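## Moving house, part two: the drawers

Well, we're in! Those of you who read my grumble in the June issue will know we were leaving the flat in Hullness for a slightly bigger one up the hill at Rututholm, and that I'd promised to report back on whether any of my clever packing ideas survived. A few did. The labels mostly fell off.

The van came at 7 in the morning, and by lunchtime we had 60 boxes in a front room that I'd told everyone was "huge" (it is not huge, it just had no furniture in it when we viewed). I'd planned to do the kitchen first, like all the sensible articles say. Instead I opened a box marked "misc", sat on the floor with it and lost the whole afternoon to old birthday cards and a tin of foreign coins.

So this month's piece is about small stuff. Wardrobes and beds look after themselves, you put them where they fit and that's it. It's the batteries, keys, tape, spare buttons and odd bits of game that wear you down, and I've come to think the drawer is where a move is won or lost.
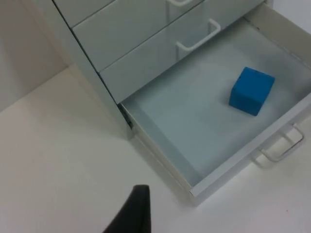
*One blue cube, one open drawer.*

My rule this time was to let every drawer start with a single thing in it. You put in the first item, shut it, and for a week you only add things that belong with that item. It sounds daft, I know! But our old chest in Hullness had six drawers and every one of them was the "everything" drawer, and I once spent 85 minutes looking for a passport that was under the takeaway menus. I'd rather have a drawer that looks bare for a bit.

I also got rid of a lot. The charity shop on Grorance Street took 11 bags from us over the fortnight, and were very nice about it even when I turned up at ten to five with the last two. If you're going yourself, they'd like books in small bags, please, and they can't take anything with a plug. I found that out after carrying a lamp down the hill and then carrying it back up again. 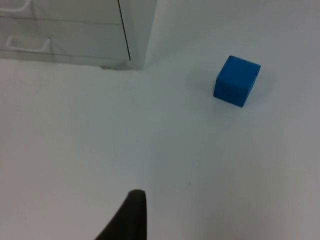 ## What I'd do differently

First, I'd pack a "first night" bag and keep it on my lap. We had one, but it went in the van at the very front, which meant it came out at the very end, and the kettle was in it. We drank squash from a measuring jug until nearly eight.

Second, I wouldn't tape drawers shut with brown parcel tape. It takes the paint off. Use the papery decorator's kind, or slide the drawers out and carry them one at a time, which is slower but you don't end up picking sticky bits off with your thumbnail while the removal men stand about politely.

Third, measure the landing. I measured every room twice and never once thought about the landing, so the bookcase is living in the bathroom for now. It holds towels very well.

I kept a list as I unpacked, by the way, just a cheap notebook with a line for each thing and where it went. I'm on line 711, and yes, I do know how that sounds.
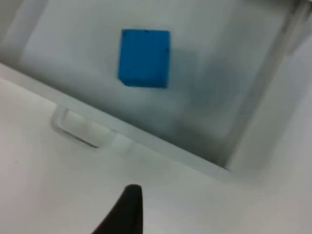

The notebook has been the best part of it all, oddly enough. When someone shouts "where are the scissors?" I can shout back "second drawer, hall" without getting up, and it's shown me how many of some things we own (four tape measures!). I've started putting a little star by anything I haven't touched since we arrived, and come the autumn the starred things are going down to Grorance Street too.

If you're moving soon and want boxes, I've got a great stack of them flattened behind the door at Dalisay Court, number 3, all clean and mostly still square. Ring the top bell, the bottom one doesn't work. Evenings are best, after six, and bring string if you've got any, as I can't find ours and it isn't in the notebook.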